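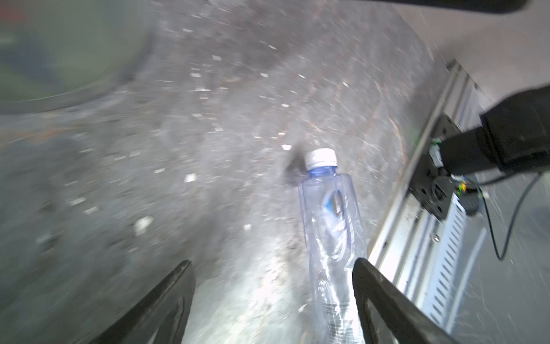
October 21, 2019
By Thảo Vi

The Night Shift at Kandudau

Rüegg had promised the owners that the machine would clear the floor by itself before the morning crew came in. He had promised it in April too, for a different floor.

"What's it doing?" Monow asked.

"Thinking."

"It was thinking when I went for coffee."

The gripper opened, closed on air, and opened again. Monow had picked up after people for 18 years and was paid to watch now, with a clipboard. She wrote down 7 minutes and drew a line under it.

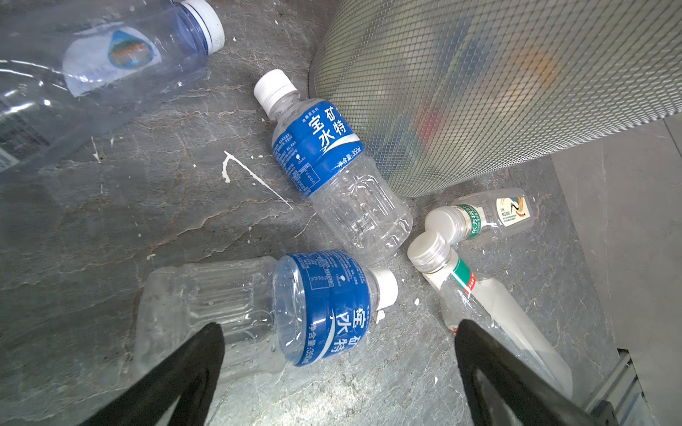
Otik, the company that built the arm, wanted every miss on paper. A miss was a miss even if the thing nearly had it. Monow thought that was fair, but she wished there was a column for picking the wrong one first. She would have started with the two blue-labeled bottles, the small ones, and left the big one for the end. The bin was right there beside them. A child could have done it with a foot.

"Would you trust it in your kitchen?" she asked.

Rüegg thought about his kitchen. "Not with the glasses."

"With the floor?"

"If I had all night."

She turned the page. The arm moved left, stopped, and came back — slower this time. Rüegg leaned in. Monow put the cap on her pen, then took it off again and waited.

Recent stories
The Ferry Clerk
900 Steps
What the Baker Kept
Two Rooms in Winter

Last updated: October 2019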